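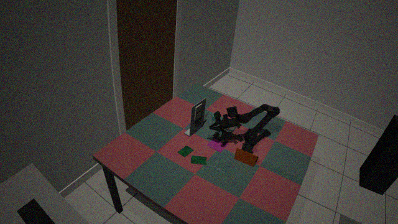
Home | Forums | Food & Waste | New Posts | Search | Log In

Free bread baskets: are they really the villain?

gristle_and_rye
My town's restaurant group just sent around a flyer asking places to stop bringing bread to the table unless the customer asks for it. The flyer says a typical dining room throws out 500 pounds of bread a month. Five hundred! No source, no footnote, only a sad cartoon roll. I washed dishes for 4 years at a place called Gill and I scraped a lot of plates, and I have a hard time believing it. Does anyone have a real number, or is this one of those things people repeat until it becomes true?

tresa_regular
I think it's real enough. Tresa went to bread by request last March and the manager told me their trash bill dropped. Nobody I eat with complained.

gristle_and_rye
Dropped by how much? And was the bread the only thing they changed that month?

tresa_regular
I didn't ask to see the invoices. They also got smaller dinner plates, I'll give you that.

gristle_and_rye
So the plates could have done it. Or fewer customers.

Tyson Cloutier
I run a small kitchen, 48 seats, and I'll give you the view from the back. We weighed our bread for two weeks. Whole baskets came back untouched all the time, mostly from tables that ordered pasta. Health code here says once it has been on the table it goes in the trash, so it doesn't matter if it's perfect. I'm not going to post our weight because I did it with a bathroom scale and a bus tub. But it wasn't 500 pounds a month. We don't even buy that much.

mopbucket
Thank you. I'd like every campaign like this to start with a guy and a bus tub.

Tyson Cloutier
I still switched to asking, though. Costs me nothing to ask.

pantry_moth
Can I be the cynic? Restaurants love this stuff because it saves them money and they get to call it caring about the planet. Did the price of one single entree go down at Tresa when the bread went away? The menu at Potuva says "In an effort to reduce waste, bread is now available for $4." That isn't reducing waste, that's selling bread.

tresa_regular
People finish what they pay for. So it does reduce waste, whatever the motive is.

pantry_moth
Do they? People leave half of a $30 steak.

mopbucket
My brother-in-law has never left half of anything.

quietfork
I'm with the flyer on the goal and against it on the numbers. Wheat takes land and water and diesel, ovens take gas, and then it all rides in a truck to the landfill. You don't need a made-up figure to say that is dumb. When you use one, people like gristle find it and stop listening to the rest.

gristle_and_rye
I haven't stopped listening. I'm asking for a scale. But yes, that's pretty much my complaint.

hushpuppy_dan
What about donating it? The stuff that never left the kitchen, I mean. There's a Tomard pickup route near me that takes day-old bread from bakeries.

Tyson Cloutier
We tried Tomard. They have a minimum and we never hit it. They were nice about it. Croutons and bread pudding take care of what doesn't go out, and there's a limit to how much bread pudding anybody wants in August.

quietfork
Half baskets? Two rolls for a table of two, and they can have more if they ask. My aunt's diner did that for years before it had a name.

pantry_moth
Sure, if the server comes back. That's the part that goes wrong. You ask for more bread and it shows up with the check.

tresa_regular
Has not been my experience.

pantry_moth
You eat there every week, they know you.

gristle_and_rye
I wrote to the restaurant group and asked where the 500 came from. The answer I got was "industry estimates." I wrote back asking which industry and whose estimates. Will post if they reply, but don't hold your breath.

mopbucket
Ask them if it's pounds or rolls. I bet somebody dropped a unit.

gristle_and_rye
Rolls would be a lot easier to believe. Asking now.

Contact the moderators | Forum rules | Copyright February 2024 | Back to top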